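How the Lalcombe Robot Club Teaches Folding

Folding cloth is easy for you, but it is hard for a robot. Cloth changes shape every time it is touched. The club at Lalcombe School has 12 members, and this term they are working on that problem.

A gripper is a robot's hand. The club's gripper has two fingers that open and close. One student holds it and moves it over the cloth.

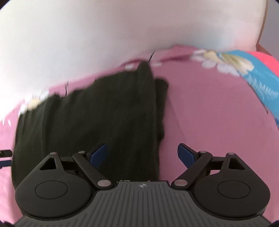

Each try gets a name and is saved on the computer. Suqin Fang keeps the list. The goal is 20 tries from each team before the club meets with Bromcombe in November.

A dark cloth on a pink blanket is good for practice. The two colors make it easier to tell where the cloth stops. 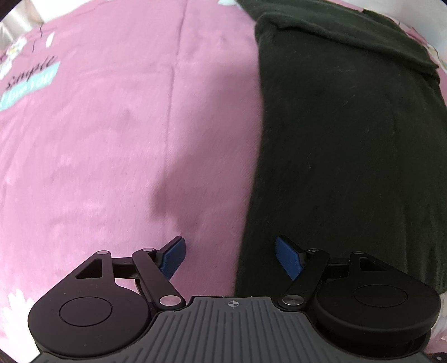
Later, a computer program studies all the tries and looks for moves that are alike. The coach, Roscoe Tillman, asks students to go slowly and start over if they drop a corner.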